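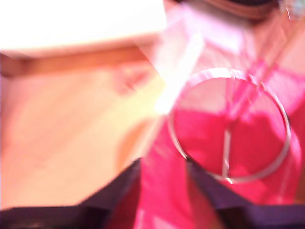 Shiny and pink: easy to notice, hard to compare.

Search past issues
Enter keyword

The household club, one year in

Last August I signed up for Trirkora, the service that sends your paper goods and cleaning stuff on a schedule so you never run out. The pitch was that I would save money without thinking about it. I've learned to be careful with any offer that includes the words "without thinking about it."

The first box was cheap. They usually are. The second one cost more, and by spring my paper towels had gone from 155 sheets a roll to 100. The price per roll had gone down a little, and the email about it used the word "savings" twice. Work it out by the sheet and I was paying more. The email didn't do it by the sheet.

I also got talked into the Aromar add-on, a scented spray that was supposed to replace three other bottles. I still have the three other bottles. It smells nice for as long as it takes to put it down, and then the kitchen smells like a kitchen again. The label says "up to 30 days of freshness." Zero days is also up to 30.

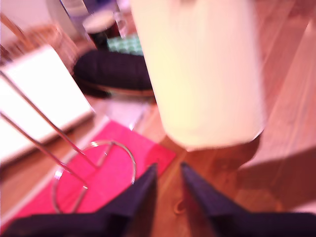 Chrome wire stand at left, with the round base.

Then there are the accessories. Every one of these clubs wants to sell you something to hold the thing it already sold you. Trirkora has a whole page of holders, hooks and caddies, and a bundle price that only looks good next to the crossed-out price beside it. I'd like to know if anybody ever paid the crossed-out price. I wrote and asked. They sent me a coupon.

I went to the discount store over in Burnby and priced the same list. Some of it was higher there, I'll admit, mainly the trash bags. Dish soap and paper towels were lower, and I could turn the package around and read the sheet count before paying. The drive costs gas, so don't do it just for soap.

What bothers me most is the schedule. Mine was set at every 30 days and we don't go through paper that fast. You can change it, but the setting is under "Preferences," then "More," and it went back to 30 after I updated my card. Maybe that was a glitch. It was a glitch in their favor.
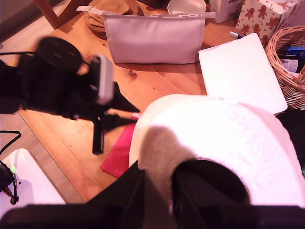
One reader wrote in to say I'm too hard on these clubs, that she can't easily carry bulky packages up her stairs and the delivery alone is worth the markup to her. Fair enough. If you're paying for delivery, that's a real thing to buy. I'd only ask that they call it a delivery fee and print the sheet count in type I can read.

I've paused mine until the closet is empty.

Share
9 comments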